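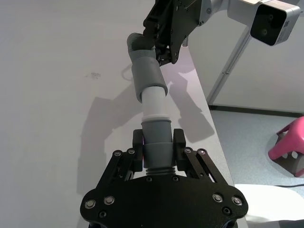
Bikthorpe Household Water Use Survey – Data Card

Version 7

Maintained by: Noura Obeidat and Nadine Bataineh, Urora Office of Water Records
Last updated: Monday, April 20, 2026

Summary
The data set contains monthly water meter readings from 74 households in the Leltberg and Awad districts of Bikthorpe. Households took part by written consent. Readings are given in gallons and cover a single calendar year.

Files
readings.csv – one row per household per month
households.csv – district, type of home, number of residents, garden (yes/no)
notes.txt – remarks entered by meter readers

Known gaps
Nine households in Awad have no August reading, as their meters were being replaced. These values are left blank and have not been estimated. The number of residents was recorded once, at enrollment, and was not updated when people moved in or out.

Privacy
Names, street addresses and meter serial numbers have been removed. Users must not attempt to identify any household.

Permitted use
The data may be used for teaching, research and local planning. It is not suitable for setting water rates or for settling billing disputes. Published work should cite the survey title and version number.

Corrections
Errors should be reported in writing to the Office, with the file name and row number. Accepted corrections appear in the next version – earlier versions remain available on request.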